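Why does my wrist camera policy do worse after I add more demos?

Asked in Robot Learning, 3 answers

OK so I've been stuck on this for a while and I'm hoping somebody here has run into it. I'm doing a small imitation learning project (grad school, tiny lab, one arm) and the task is picking little parts out of a shallow tray. Parallel gripper, wrist camera only. I'm using the Conora training scripts pretty much as they come, except I changed the crop.

With the first 800 demos it was decent. Then I spent ages collecting a second batch, retrained on everything, and it got worse! Not a little worse either. The arm comes down over the tray, the fingers close before they've reached anything, and then it sits there or lifts up and does the whole thing over. Training loss looks great, lower than before. Same learning rate, same number of epochs, same seed.

The only things I changed for batch two were the lamp position and the fact that I let the recording run on at the end of each demo so I wouldn't clip the last part. Do I need a bigger model? My advisor wants a plot for our Ostermann workshop paper and right now my plot goes down.

Answer 1 (accepted)

I'd bet on the tails of your recordings before I'd bet on the lamp, and I wouldn't touch the model size yet.

Think about what's in those extra seconds. Gripper closed or nearly closed, arm hardly moving, over and over in every single demo. Your policy gets the current image and has to guess the next action, and a big share of your new data now says "when you see fingers and tray, stay closed and stay put." That's super easy to predict, so the loss drops, and you get a lovely curve and a lazy robot. We hit the same thing at Elstead with a sorting task and it took me embarrassingly long to look at the data, I just kept fiddling with the learning rate.

What I did, more or less in order: plot the action magnitude over time for a handful of episodes and look for the long flat bit at the end. Trim it, but leave 10 steps or so in, otherwise the policy never learns to stop. Then retrain on batch one alone, batch two trimmed, and both together, all with the same number of gradient steps. Same epochs is not a fair comparison when one dataset is way bigger, by the way.

Also feed in the gripper opening as a number if you aren't already. 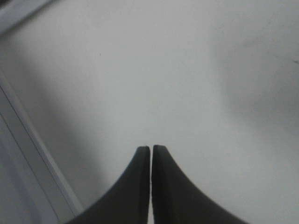 A wrist view can be really short on clues when it's mostly pale background, and a slightly open gripper and a shut one are only a sliver apart once you've shrunk everything down for the encoder. The opening value costs you one extra input. In our runs trimming gave most of the gain and the gripper value gave a bit more, though I only did 5 seeds so don't quote me on the second part.

One more – check your crop! If it takes off the bottom of the image you could be throwing away the fingertips.

Answer 2

Shadows. Move the lamp back where it was and try again. You can also turn up the brightness augmentation, I think the default in Conora is pretty mild but I haven't used the newer version. We use Sukus for ours and had to do that.

Answer 3

Agree with the first answer mostly, but please don't go by a handful of rollouts when you compare. I've seen the same checkpoint look great before lunch and terrible after. Fix 4 start layouts, mark them with tape outside the camera's view, and run every checkpoint on all of them in shuffled order. And write down how it failed, whether it closed early or missed or dropped the part, because a success rate by itself would have hidden your early closing problem.

Comment from the asker: the flat bit is HUGE, over a third of some episodes. Trimming now. The crop was fine but I wasn't passing in the gripper opening at all, so that's going in too, as a separate run.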